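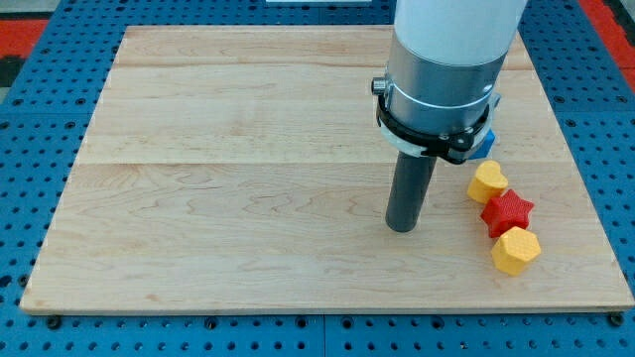
Step 1: Set up the board and the blocks

Before you record anything, check that the board can't shift on the table. Push it firmly from each side with your hand. If it moves, fix it down and check again, because every demonstration you record will be measured from the table and not from the board.

Put the blocks on the right half of the board, close together, and leave the left half clear. The heart, the star and the hexagon can go in any order. The task in this guide is to push all three across to the left half with the plain rod, one at a time.

Step 2: Put the arm into hand-guiding mode

Open the Clirine panel and choose Teach, then Guide by hand. Enter the weight of the rod and its clamp when asked. With the wrong weight the arm will sink or creep upwards when you let go.

Hold the arm above the wrist with one hand and steady the lower part with the other. Don't pull on the rod itself. Keep the stop button within reach of whoever is standing at the table.

Step 3: Set the working height

Lower the rod until the tip is just above the wood, then press Save height. We use a gap of 2 mm. If the tip touches the board it will drag, and the force readings will be no use. If it is too high it may ride up over the edge of a block.

Move the rod slowly to all four corners of the board and look at the gap in each place. Level the board if the gap changes.

Step 4: Record the first demonstrations

Press Record, wait for the tone, and guide the rod round to the right of the block you want to move. Bring it up to the side of the block gently, then push to the left. Lift off, go back for the next block, and press Stop after the third.

Push the heart on its side and not at the point, where it tends to spin. The star will turn if you catch one arm of it, so aim for the gap between two arms. The hexagon is the easiest if you push on a flat face.

Keep mistakes where you recovered. Delete runs where you had to reach in and move a block yourself.

Step 5: Change to remote control

Hand guiding is fine for the first few runs, but your arms get tired and the paths get untidy. Choose Teach, then Remote, and pick up the Trirance controller. The stick moves the rod across the board and the trigger raises it. Start with the speed at 49 per cent.

Shuffle the blocks between runs. Turn them as well as moving them.

Step 6: Check and save

You need 75 good runs in all, from both methods. Play back a few at random and look for long pauses at the start, which can be trimmed in the editor. Save the set under the board name and the task name, then copy it to the shared drive before starting the training job.

Page last changed Sat 4 September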